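About Turnness

Turnness is a small museum of supposedly haunted objects. The word "supposedly" is on the sign by the front door, on the tickets and on the mugs, and we have been asked more than once to take it off. It stays.

We opened in Odthorpe in a former seed merchant's on the lower end of the high street. There are 26 objects on display, spread over five rooms, and every one of them came to us with a story attached. A rocking chair that moves. A sea chest that brings bad luck to whoever opens it. A child's coat that two separate owners said they couldn't keep in the house. We collect the objects and we collect the stories, and then we spend a good deal of time finding out how much of each story was there before somebody wanted to sell the thing.

Often the answer is not much. The sea chest is a fair case. It came from a house clearance with four typed pages about drowned sailors, a curse and a fire at an inn. We looked for the ship and there was no ship of that name in any register we could find. We looked for the inn and found a chapel on the spot, which had never burned down. What we did find was an auction listing from a few years earlier for the same chest, same broken hinge, described as "useful storage". The typed pages hang on the wall beside it now, with the listing underneath. Visitors still don't like touching the lid, and we find that more interesting than the curse.

How we work

An object goes through the same steps whether it is offered by a family in the next street or by a dealer with a glossy brochure. We ask who had it, when they had it, and who first said there was something wrong with it. We ask to see anything written down at the time. Then we leave the object in an ordinary room and get on with other things, and keep a log. The log is dull reading. "Nothing" is the commonest entry by a long way, followed by "heating came on". 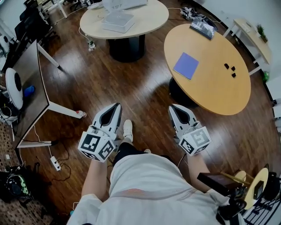 People ask whether we use the gadgets they have seen on television. We own a few. There is a meter that lights up near anything electrical, and it lights up very well near the fuse box. There is a voice recorder of the kind that is meant to pick up the dead and mostly picks up the number 9 bus. We keep them in a drawer at the ticket desk and will lend you one for your visit if you leave a deposit, and we would only ask that you try it in the car park first so you know what it does when there is no ghost to blame.

We do not hold séances. We don't offer lock-ins, overnight vigils or "investigations", and we don't hire the rooms to anyone who does. This costs us money, as most places of our sort make a large part of their living after dark. We looked at it in our second year. The trouble is that a paying guest who has been up until three in the morning wants something to have happened, and whoever is running the evening wants it too, and from then on you have no hope of a straight account from either of them.

The rooms

Room One is the Front Shop, where the tickets are sold and where the larger pieces stand. The floorboards creak near the window. They creak because they are old, and we have left a panel open so you can look at the joists.

Room Two is Letters and Papers. Some visitors walk straight through it, which is a shame. It holds curses sent by post, chain letters, a ledger that was said to write itself (two people kept it, and one of them had not told the other), and a wall about the newspaper stories that made a few of our objects briefly famous.

Room Three is the Castellanos Room. The Castellanos mirror is the reason a lot of people come, so a word about it. It is a tall dark mirror in a carved surround and the claim is that if you look into it by candlelight you will see a face that isn't yours. You probably will. Stare at your own face in bad light for long enough and it starts to shift and go strange, and most mirrors will do the same for you at home. We have set up a cheap bathroom mirror next to the Castellanos one with matching light, so you can try both. Quite a few people report a worse fright from the bathroom mirror.

Room Four is Dolls. We resisted having dolls. There are so many haunted dolls about, and the stories are so alike, that we began to suspect they were being written by the same person. But people kept leaving them on the step, and in the end it was easier to have a room. All of them are shown with their eyes open, at child height, with the lights on.

Room Five is the back room and changes every so often. At the moment it shows objects we have had to change our minds about, in both directions. There is a clock in there that we can't explain. We had it looked at, the works are sound, and it stops when it is moved to the north wall and goes again when it is moved back. We have checked for magnets, draughts and the slope of the floor. That does not make it haunted. It makes it a clock we can't explain, and the label says so.
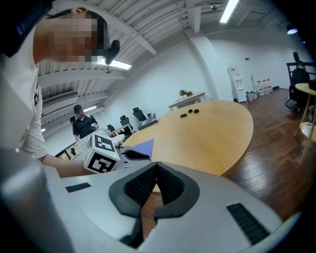 A hand-held gripper with black finger pads, and someone in a white T-shirt leaning in.

What we believe

Those of us who work here don't agree. Some think the whole business is bunkum from top to bottom. At least one of us won't lock up alone in winter, and gives the boiler as the reason. As a museum we take no line on whether there are such things as ghosts. We take a firm line on whether a particular chair belonged to a particular murderer, and so far no chair has.

We are also wary of our own side. It is easy to get smug in this trade and to wave away a person who has had a real fright in their own kitchen. People who bring us objects are seldom liars. Far more often they have been handed a story by someone they trusted, and it has got into the way they hear the house at night. If you bring us something, we will listen to all of it, and we won't laugh. We will also ask you when the pipes were last looked at.

Things we are accused of

That we are spoilsports. Possibly. Admission is cheaper than at the castle and we think you get a better story, even if the ending is sometimes a receipt.

That we must be hiding something in the cellar. There is a cellar. It has the freezer for the ice creams in it, and it floods. You may see it if you ask at the desk.

That we are paid by somebody to rubbish the paranormal. We would be glad to hear from them.

That the audio guide is haunted. The audio guide is a Bimeo, bought second-hand, and it skips from the sea chest to the dolls with no warning. We have had it mended and it has gone back to doing it. A printed guide in large type is free from the desk and a good deal more reliable.

Giving or lending an object

We take in up to 3 objects a year now, and turn down far more than that. Storage is tight. Please write before you post anything, and please don't leave it on the step, in the porch or with the bakery next door, who have been very patient.

We don't pay for objects. We began by paying, and found that a price had a remarkable effect on the number of deaths linked to a teapot. We don't buy from online sellers for the same reason. If an object is accepted you will get a copy of everything we find out about it, and you should be ready for this to be less than you hoped. Some families have been put out. One asked for their candlestick back, and got it, with the notes.

Schools and groups

School visits run in the mornings in term time, and we like them best of all. Pupils get a made-up claim and a box of papers and are asked to say what they would need to see before they believed it. They are harsher than we are. Groups of adults are welcome too, paranormal societies included. Several come every year and argue with the labels, and where they have been right we have changed the label.

Visiting

We are open from March to the end of October, and at half-term in February, from ten until half past four. Last entry is at four. The ground floor is step-free apart from the back room, which has a ramp we can put down. Dogs are welcome on a lead. We are often told that dogs refuse to go into Room Four. Most of them go in quite happily, and one was sick by the radiator, which we put down to the ice cream.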